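From: Darnell Blackwood
To: middle-grade and YA readers list
Date: 5/28/19
Subject: Re: [mgya] Series openers for the fall table

Loretta and all,

Answering the question about series openers below, and adding a couple of titles that didn't come up last time. I read all of these since January, so details should be fresh enough, but correct me if I get a name wrong.
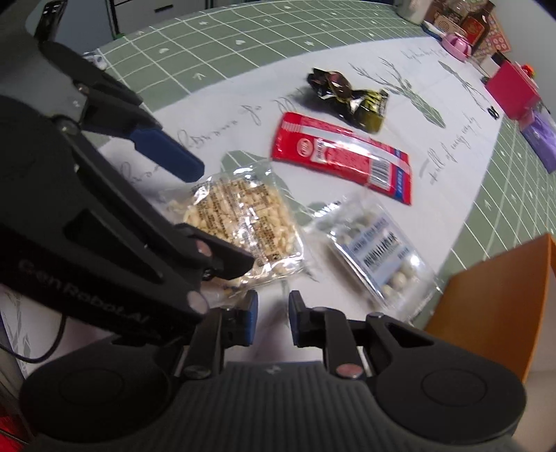
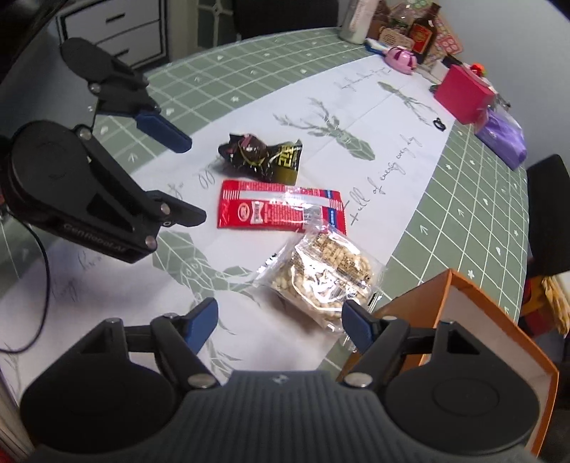

1. The Salt Clerk

First in a series, 206 pages, ages ten and up. Jivton is a harbor town where every family owes the customs house something, and the main character is an eleven-year-old girl who copies ledgers there. She finds a page in her own handwriting that she doesn't remember writing. The mystery is fair: I went back after finishing and the clues are all there by chapter five. The villain is thin and the last two chapters hurry. Kids who liked codes and lists will like this one. Kids who want a fight every twenty pages will put it down.

There is a map in the hardcover that the paperback leaves out. If you have a choice, get the hardcover. The harbor scenes are hard to follow without it.

2. Pratham and the Night Ferry

Also a first book, though it can stand alone. Pratham is thirteen and stows away on a ferry to find his brother, who took a job on board and stopped writing. Half of it is very funny. The other half is a sad book about the brother, and the two halves don't always get along. I'd give it to a reader of twelve or so. One character dies on the page and it is not softened.

The second volume is out already and I thought it was better. It picks up the same night, so don't let anybody start there.

3. Saarinen's Dog

I know Yolanda didn't care for this. I did, mostly. It's quiet – a boy, an old neighbor, a dog that may or may not be the one that went missing before the boy was born. Very short chapters, 70 of them, some only half a page. That makes it a good one for a reader who gets discouraged by long stretches. I read the first 11 aloud to my nephew in one sitting and he asked to keep going, and he does not usually ask.

No sequel that I know of, so it may not belong in a series discussion.

Now to your message:

> On the fall table, Loretta Hutchins wrote:
>
> I'm trying to pick six openers for grades five through eight. Last
> year we leaned too hard on dragons and the older ones walked right
> past. What I need are first books where the rest of the series is
> finished or close to it. Nothing worse than a seventh grader asking
> for book three and it's not written.
>
> I have The Laren Road down already, on Cletus's say-so, but I
> haven't read past the opening. Does it hold up? Also, is it too
> violent for fifth? I've had two different answers.
>
> Ott Pärn mentioned one with a customs house in it but couldn't
> remember the title. Does that ring a bell?
>
> Loretta

The customs house one is the first on my list. Book two is done and book three is announced, so it's close to what you want.

The Laren Road holds up through the middle and then sags. The siege goes on too long and I lost track of which cousin was on the wall. It recovers, and the ending made me want the next one. As for violence, there is a battle and an execution, but the execution happens behind a door. I'd say sixth grade, or a fifth grader who reads up. Cletus Mahmoud may see it differently, and he has handed it to more kids than I have.

On finished series, Yolanda Sorensen posted a list here in January. It's in the archive under "complete sets." A few of those are out of print now, and I would check before you promise anything.

One request for everybody: if you recommend a book in this thread, please say which volume you read. Twice this spring I've bought a book on a recommendation and found out the praise was for the fourth one.

Darnell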